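Home | Courses | Guides | Equipment Room | Contact

Print this page | E-mail this page

Preparing a Short Film Project for Final Export

By Ruxandra Pop
29 Oct 2018

This guide covers the last stage of the two-minute film made in the video production workshop at Irnmont. It assumes that picture editing is finished and that the project is stored on the Lau drive, in the folder with your group number. Students working on the animation project should use the Vivow guide, as the frame rate and folder layout are different.

Allow one full class session. The export itself takes a few minutes on the lab machines, but checking the file has to be done in real time, and most groups need to export more than once.

Step 1. Duplicate the sequence

Open the project and find the sequence you have been editing. Duplicate it and add the word FINAL to the name of the copy. Work only in the copy from this point on. If a track is deleted by mistake, the original is still available in the bin.

Turn off any guide layers, timecode overlays and temporary titles. A muted video track is still part of the sequence and can be switched back on by accident, so delete tracks that are no longer used.

Step 2. Relink missing media

Offline clips show as a solid red panel in the viewer. Select all of them in the bin, right-click and choose the relink command. Point it to the first missing file. The program will normally find the rest if they are in the same folder.

If a clip cannot be found, check the following:

- The camera card folder was copied whole, with its subfolders.
- The file was not renamed after it was imported.
- The clip was not edited from a desktop or a USB stick on another machine.

Clips that are still missing should be taken again from the card backup. Ask Afiq Pillai for the backup drive. It does not leave the equipment room.

Step 3. Set the audio levels

Dialogue should peak between -12 and -6 dB on the main meter. Set dialogue first, with music and effects muted. Then bring up the music until it can be heard under speech without covering any words. Effects come last.

Play the loudest part of the film and watch the master meter. If the red light at the top comes on, lower the individual clip that causes it. Do not pull down the master fader, as this also lowers every line of dialogue.

Add a crossfade of two frames to any dialogue cut that clicks. Longer fades can pick up the start of the next word.

Step 4. Check color from shot to shot

Put the waveform display next to the viewer. Step through the sequence one cut at a time and compare the outgoing and incoming shots. Correct exposure first, then white balance, then saturation. Use a white or gray surface in the shot as a reference where there is one. Skin should be checked by eye after the scopes have been matched.

Save the correction as a preset if several shots come from the same setup. Apply the preset to all of them, then adjust single shots as needed.
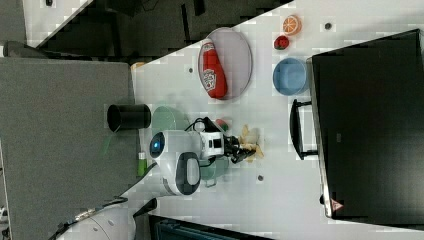
Step 5. Export

Choose the H.264 format and use these settings:

Frame size: 1920 x 1080
Frame rate: 30
Bitrate: variable, two pass
Audio: AAC, 48 kHz, stereo

Confirm that the export range is set to the entire sequence and not to the in and out points. Name the file with your group number, an underscore and the film title. Do not use spaces or punctuation in the title. Save to the Skisach folder on the server. The folder has a limit of 13 files per group, so remove old test exports before you start.

Step 6. Watch the exported file

Open the file in a media player, outside the editing program. Watch it from start to finish on headphones. Look for black frames at the cuts, missing titles and audio that drifts out of sync. Write down the time of each fault, go back to the FINAL sequence, correct it and export again.

When the file plays without faults, enter its name on the delivery sheet. Projects stay on the Lau drive until the end of June and are then deleted.

Print this page | E-mail this page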